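About Sakero

Small electronics repair shop in Clemumcombe. Boards mostly. Radios, amp controls, the odd washer panel. Ratree Thammasiri started it, Sorin Todorova joined that November and still does most of the fine soldering.

Every board gets clamped before anybody touches it with an iron. Small bench vise, flat pads on the jaws, board standing on edge so both sides are in reach. Snug is enough, dont crank the handle.
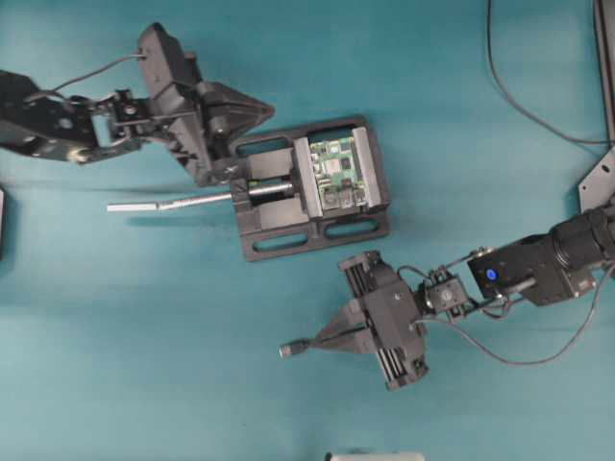
What we take in

Bare boards or the whole unit, either is fine. Put a note in with your name, phone and what its doing wrong. Screws in a bag please. We look at it first and call you with a price, no work untill you say yes.

Evening class

Basic soldering, 2 hours, $29, bench tools provided. Dragica Petkov teaches. Bring your own board if you have one, otherwise we've got a box of old ones to practice on. Sign up at the counter.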